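3.2 Shelf layout and the spacing of cylindrical stock

Of all the packaging we looked at, the chip canister gave us the most to think about. It is tall, it stands on a small round base, and its identity depends almost entirely on colour — a shopper who knows the range will reach for lime green or hot pink well before reading a flavour name. Urbonaitė's earlier work on facings treats boxes and cylinders alike, and we were delighted to find how much is gained by separating them. Our item log, kept by Rasha Bataineh, holds 2,246 placements, and canisters are well represented in it.

Irregular spacing is of special interest. In Figure 1 the purple and orange-yellow canisters stand close together beside the boxes, then the row opens into a gap before the light blue one. The remaining colours sit farther back and apart. We score a row like this on two measures, depth from the shelf edge and distance to the nearest neighbour, following the Parska scheme.
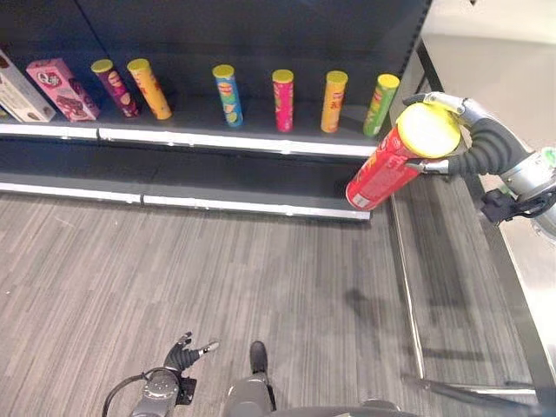 Figure 1. Canisters and boxed products on the top tier, lower tier clear, with a red canister held at a tilt in front of the shelving.

Floor covering also entered our notes. Ravon's guide to small shops assumes hard flooring throughout, yet carpet changes the feel of an aisle a great deal, softening footsteps and making a short row of shelving seem more like a room in a house. We recorded it as a separate field, along with the colour of the shelf edge strip, and would happily see other groups do the same.

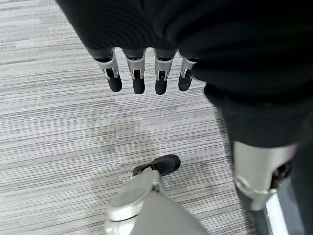
Figure 2. Carpet at floor level, with a black shoe, silver-grey leg parts and downward-pointing fingers below black fabric.

Both fields are carried forward into the Arnusier comparison in Section 4.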